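Chapter 3
Washing Soft Things

Labels promise a lot. "Machine safe" on a stuffed toy tells you that somebody approved a tag – it says little about the stuffing, the glued parts or your own machine. In this chapter we test such claims before we trust them.

We begin with front loaders and what their makers say about gentle cycles. I have my doubts about most of it.
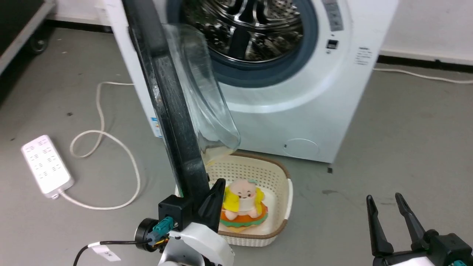
Philomena Gyamfi

Before a plush toy goes from basket to drum, read the tag, then check the seams yourself. Section 2 covers the door glass and the rubber gasket, where residue likes to stay.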